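Predoter blocks sim set, readme

Notes for whoever picks this up after October. Written fast, will clean up later. Ask Adjoa Gyamfi if something doesn't match.

What it is

Simulated two-arm tabletop episodes, small lettered cubes and a board. Meant for training a policy from demonstrations, nothing else. All rendered, no real camera footage in this one (the real stuff is in Womstead, separate folder, separate readme).

983 episodes kept. 389 more in rejects/, mostly drops and timeouts. Don't train on rejects unless you want failure examples, and then tag them.

How it was gathered

Teleop in the Volleck simulator, one operator per episode. Operator gets a text prompt with the letter to move, does it, hits save or discard. Cap is 1,000 steps, then it cuts off on it's own. Cube poses and board angle get re-rolled every reset. Room stays the same throughout, so expect overfitting to the background. Known problem, see below.

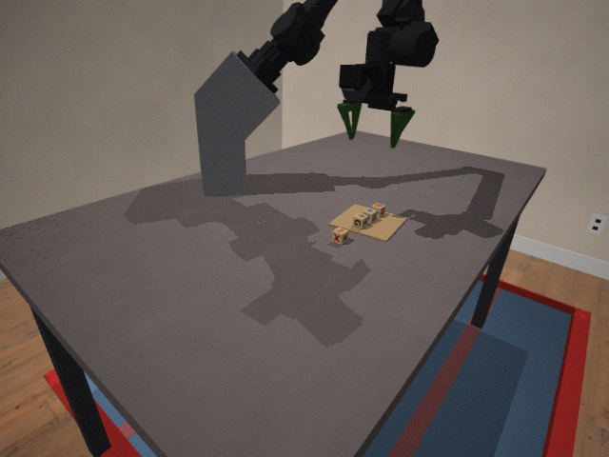
Render from the set. Three cubes on the board, the X cube on the table, green-fingered gripper open.

Whats in an episode folder

rgb/ frames, png
state.csv joint positions and gripper opening, both arms
action.csv same columns as state, shifted one step
prompt.txt one line, plain English
meta.json seed, operator code, keep or reject

Operator codes are random, no names stored. Please keep it that way.

Known issues

Arm shadows are big and blocky. Shadow map resolution was set low for speed and never put back. Changing it now means re-rendering everything.

Letters can be hard to read at low resolution. Check your crops before blaming the model.

Some 2 percent of prompts name a letter that's facing away from the camera. Left in for now.

Early episodes have gripper opening in mm, later ones normalized 0 to 1. The loader handles it if meta.json has the units key. If it doesnt, assume mm.

Splits

train.txt and val.txt are split by seed, not by frame. Do not reshuffle, Ofori baselines depend on them.

To do

more rooms and floors
fix units in the old files
second pass on prompt wording
checksum file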